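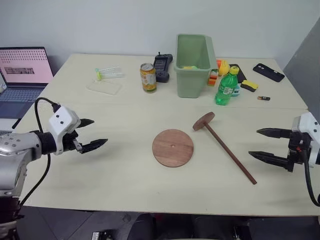

Zurnirska Word List

A hand-checked list of 3,000 everyday words from the valley dialect my grandparents spoke, each with its meaning, plural and at least one sentence somebody really said. I love this dialect and I'm so happy to finally share it!

What you get

words.csv has one word per line. sentences.csv has the examples, matched to the words by number. The file called Tenness holds 200 words for weather (yes, that many, and 50 of them are for kinds of rain), kept apart while I sort out which are only spelling variants.

Spelling

The dialect never had a fixed spelling, so I went with the Bromero system: one letter per sound, long vowels doubled. Older songbooks do it differently, and the column "old" gives their form wherever I found one. If a word has two common pronunciations, both are listed and neither is marked as the right one.

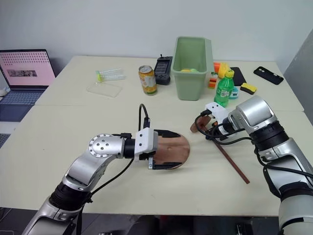 Stress usually falls on the first part of the word, but verbs borrowed from the town speech keep it at the end, and those have a small mark in the "stress" column. Please don't strip the marks when you convert the file! Two pairs of words differ in nothing else.

Known gaps

Farming words are strong, kitchen words are wonderful, and anything to do with school or offices is thin. Only 4 speakers came from the upper villages, so treat the label "upper" with care. The Cloutier songbook still has to be checked against the list, and I hope to get through it by September.

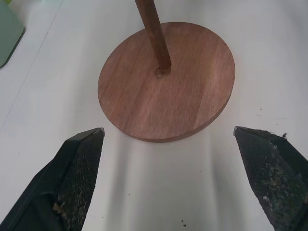
Noémie Cormier wrote in to ask whether the swear words could go in a separate file, so that she can use the main list with her younger students. Great idea, and it's in the next version.

Use

Free for any purpose. Corrections are very welcome, especially with a sentence to go with them.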